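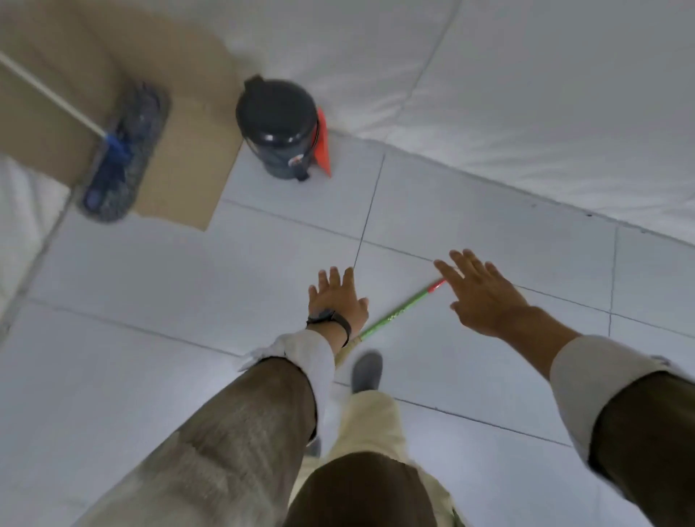
Setting up your Gritiretti wall lamp

Hi, and thanks for giving one of my lamps a home! I make every Gritiretti in my little workshop in Plornenano, and no two come out the same, so your piece of olive wood won't match the one on the product page knot for knot. The steps are the same for all of them though. Read the whole section once before you pick up a drill (I know, I skip that part too) and then come back to step 1.

What's in the box

The lamp body, wrapped in brown paper
The steel wall bracket, already attached to the back of the lamp with two thumbscrews
A paper drilling template
Two wall screws and two gray plugs for masonry
One LED bulb, warm white
A cloth-covered cord with an in-line switch and plug
A small tin of Sial wax
A card with your lamp's number on it

If your card has a number under 232, you've got one of the early lamps with the older bracket. It hangs from one center screw instead of two, so please skip to the note at the end of "Hanging the bracket."

You'll also need a drill, a pencil, a Phillips screwdriver, a level and some masking tape.

Before you start

CAUTION: Keep the cord unplugged until you get to "First light." Every step before that is done with no power at all.

CAUTION: Before drilling, check the wall for pipes and wires with a detector. Don't drill straight above or below an outlet or a light switch.

Let the lamp sit in the room for two days with the paper off. Wood moves a little when it goes from my cool workshop to a heated living room, and I'd like it to do its moving before it's on your wall. You may hear a small tick from it during the night. A hairline crack along the grain is fine and a lot of people end up liking it best. A crack you can slide a coin into isn't fine, so send me a picture of it.

Choosing the spot

The cord is long enough for most rooms if the lamp hangs within arm's reach of an outlet. I like mine at eye level next to a chair, but over a sideboard looks great too. Keep it a good hand's width from curtains and shelves, and keep it out of bathrooms altogether. Direct afternoon sun will bleach the wood over a summer or two. Some people want that silvery look! If you don't, pick a shadier wall.

Hanging the bracket

1. Loosen the two thumbscrews and slide the bracket down and off the back of the lamp. Put the thumbscrews in a cup so they don't roll away.

2. Tape the paper template to the wall with the arrow pointing up. Lay your level along the dotted line and shift the paper until the bubble is centered.

3. Mark both holes with the pencil, straight through the paper, and take the template down.

4. For brick or concrete, drill with a masonry bit to the size printed on the template, vacuum out the dust and push in the gray plugs until they're flush.

5. For a wood stud, drill a thin pilot hole and leave the plugs out.

6. Hold the bracket with the lip facing up and drive in both screws. Stop when they're snug. If you keep going with a power driver you can bend the plate, and then the lamp will sit crooked forever.

7. Give the bracket a firm pull. It shouldn't move at all.

NOTE: For hollow drywall, the screws in the box are the wrong ones. Get two metal anchors rated for a lot more than the weight written on your card – the hardware store will know which kind suits your board.

NOTE for lamps under 232: Mark only the middle hole on the template and use one screw. Leave the head sticking out by the thickness of a pencil. The keyhole slot on the back of the lamp drops over it, and you can ignore the thumbscrews in the next part.

Mounting the lamp

1. Feed the cord through the notch at the bottom of the lamp body so it hangs freely and isn't pinched.

2. Lift the lamp with both hands, by the wood and never by the shade ring. Set it a little above the bracket and lower it until you feel it catch on the lip.

3. Put the thumbscrews back in from below. Finger-tight is enough, so please don't use pliers.

4. Step back and look at it from across the room. There's a bit of play in the bracket, so if the lamp leans, loosen the screws, nudge it and tighten them again. Trust your eyes over the level here. The wood has its own curve and sometimes "straight" looks wrong.

First light

1. Check that the in-line switch is off.

2. Screw in the bulb by hand.

3. Plug in the cord and switch on.

If nothing happens, unplug the cord and reseat the bulb. That fixes it nearly every time. If it still stays dark, try the outlet with something else, and then write to me. Please don't open the socket yourself.

CAUTION: Use LED bulbs only. Old-style bulbs get far too hot for a wooden body. The highest wattage allowed is on the label inside the shade ring.

NOTE: Dimmer plugs are hit and miss. Hina Zaidi, who does all my wiring, tested the lamp with a Gisex plug-in dimmer and was happy with it. Others may buzz or flicker. If yours does, take the dimmer out of the line and run the lamp without it.

Looking after the wood

Dust it with a dry, soft cloth. No sprays, no furniture polish with silicone and please no wet wipes.

Once a year (I do my own in October, when the heating comes on) give it a thin coat of the Sial wax:

1. Switch off, unplug and let the bulb cool completely.

2. Take the lamp off the wall and lay it on a towel.

3. Rub on a tiny amount of wax along the grain, staying clear of the socket and the cord.

4. Wait half an hour, then buff with a clean cloth until your finger doesn't leave a mark.

5. Hang it back up and leave it off until the next day.

The tin looks small, but it'll last you for years – mine is still half full!

Spare parts

I keep thumbscrews, brackets and cords on the shelf. Write to me with your lamp's number and tell me which part you need. Shades are made to order by Zeyu Shao, so those take a bit longer.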